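Member prices and other discounts I don't believe in

The Husumdale in Flornbridge put up new shelf tags in March. Every tag now has two prices on it, a big yellow one and a small gray one underneath, and the big one is only for people who have the app. I held out until May. Then I got tired of paying the gray price for coffee and installed the thing in the parking lot, with the motor running and the ice cream in the back seat.

I have been using it since then and I've kept the receipts, because I'm the kind of person who keeps receipts. My opinion so far is that a member price is what we used to call the price. The gray number is something else, a fee for not being tracked, and it only exists so the yellow one has something to stand next to.

I can't prove that. What I can do is look at old receipts from last fall, before the tags changed, and the items I buy most weeks (coffee, oats, canned tomatoes, dish soap, the bread with the seeds) cost then pretty much what members pay now. Prices go up, sure. Maybe the gray price is where everything would have landed anyway and the app really is saving me money. I would find that easier to believe if the store said so somewhere with numbers attached. The poster by the carts says "Members save more every day" and leaves it there. More than what?
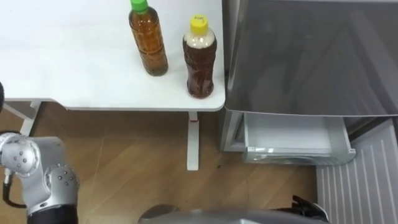
Store choice is the part of this I trust least. The yellow tags move around, and they move in a pattern I've started to recognize: one version of a product gets the member price, the version beside it doesn't, and a few weeks later they trade places. Drinks are where I notice it most. Take two plastic bottles of something tea-colored, one with a green cap and one with a yellow cap. I could be talked into either one by a sticker, and I suspect that goes for most people who walk in thirsty. The sticker changes which one ends up in the cart, and I doubt it changes what the cart costs over a summer. Somebody upstream is paying for that sticker, I would guess, and it gets called a reward.

The points

Then there are the points. You get 2 points for every whole or half dollar's worth of – well, no, I had to read this three times. You get 2 points per dollar, and half dollars count for one. Ten points make one cent. The terms don't put it that way. They say points "unlock value," and there's a chart with a little mountain on it.

When I checked in June I had 431 points. That is 43 cents, with the last point hanging around waiting for friends. To get there I had spent more than two hundred dollars on things I would have bought anyway. I did the division on the back of the receipt and then did it again, thinking I had lost a zero. I had not.

A friend told me I was missing the point of points, which is that they add up. They do add up. So does the change in the cup holder, and that doesn't ask for my location.

And they expire. The expiration rule is in the terms under a section called "Keeping Your Account Healthy." I wish companies would stop talking about accounts as if they could catch something.

What the app wants

I went through the permissions one evening. Location, always. Contacts, for a feature where you share a shopping list, which I had not asked for. Bluetooth, for "in-aisle offers." I turned off everything I could and the app kept working fine, coupons and all, so I'm not sure why any of it was on in the first place. I mean, I have a theory.

The privacy page says data may be shared with "selected partners to improve your experience." My experience is that I stand in an aisle and pick up oats. There's not a lot of room for improvement there unless they want to move the oats down a shelf.
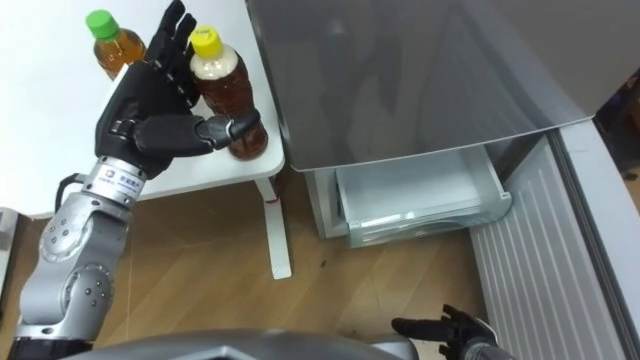
Is the other store any better?

People in the comments on my last post said to go to Wonlow, which has no app and no card. So I went, for six weeks, and I kept those receipts too. The coffee was cheaper than the gray price and a bit more than the yellow one. Oats were the same. The tomatoes were a different brand and watery. Dish soap was cheaper, by enough that I bought an extra one, which is how they get you.

Taking the whole basket together I could not find a difference I would bet on. Some weeks Wonlow won, some weeks Husumdale did, and the weeks Husumdale won were the weeks I had let the yellow tags plan my dinners. I ate a lot of pork that month. I don't especially like pork.

Wonlow has its own tricks, before anyone writes in. The end-of-aisle displays say "Big Buy" on things that cost exactly what they cost in the middle of the aisle. I checked the crackers and the rice.
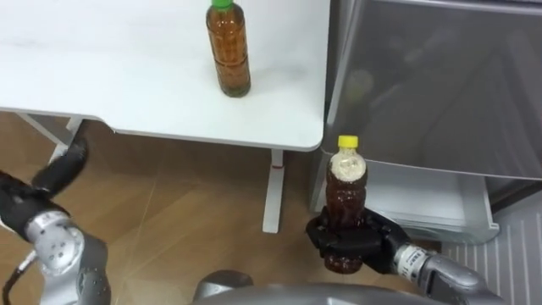
What Wonlow does have is one price per item, and I had forgotten how restful that is. You read the tag, you decide, you move on. I was out of there faster every time, and I came home with fewer things I had to find a use for. My own habits may account for some of that – I shop differently when I'm taking notes, and anyone who says they don't should try it.

I also can't rule out that the app works nicely for somebody with a big family and a big freezer. If you buy in bulk when the tag is yellow and skip it when it's gray, you might come out ahead. I'd want to see those receipts, though, and I'd want to see what got thrown out of the freezer in the spring.

For now the app is still on my phone, with its permissions off, and I use it for coffee. I'm up to whatever comes after 431. If the tags change again in the fall I'll go back through the envelope and compare.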